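FOR IMMEDIATE RELEASE

Skanent brings its free water refill program to Fellar this July

I've been bugging people about tap water for years, so I'm thrilled (really, over the moon) to share this one. Starting in July, 70 cafes, barbershops and corner stores in Fellar will fill your bottle for free, and you don't have to buy a thing. Look for the blue Skanent sticker on the door and walk right in! 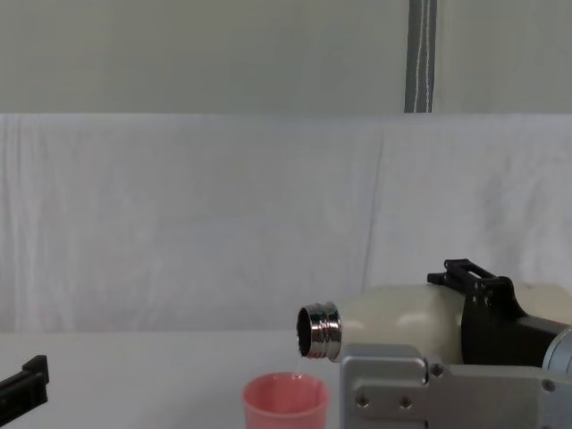

Folks who run shops on Brouwer Street told us they were nervous at first about lines at the counter, and one said she'd only sign up if she could drop out after a month. Fair enough, we put that in the agreement.

We tried a small version last summer with 9 shops, and the phone didn't stop ringing. People wanted it near the bus station, near the ball fields, near their dentist. So we went bigger.

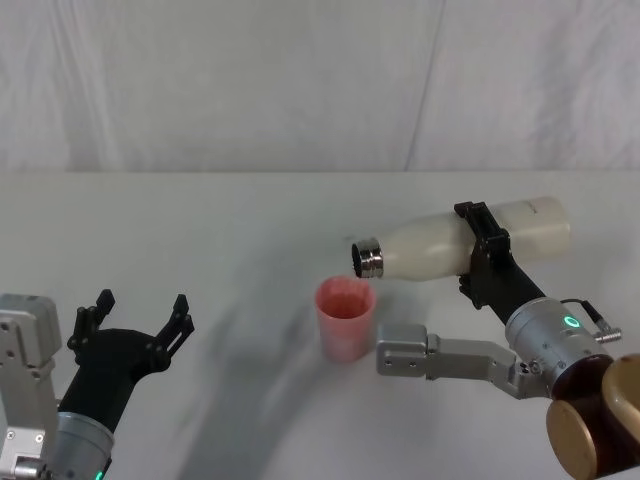

FOR SHOP OWNERS

Signing up is free. We mail you a sticker and a counter card, and our partner Stesance will test your tap before you start. There's room for more of you, up to 200 shops by next spring. 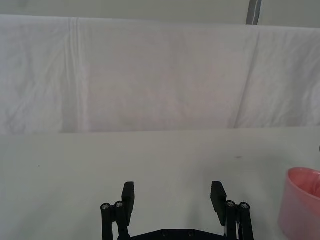

Do I need to bring a special bottle? Any clean bottle with a lid is fine, and plenty of shops will fill a cup too.

The map goes live at 9 a.m. on launch day, and we'll keep adding stops as they join. 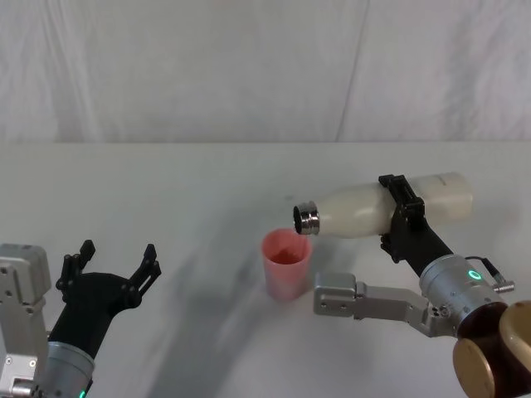 Put one by the playground, please, wrote a parent on our sign-up page, my kids are always thirsty and the fountain has been off since fall. We're working on it! Two shops near there have already asked for the forms.

Media contact: Skanent press desk, Fellar office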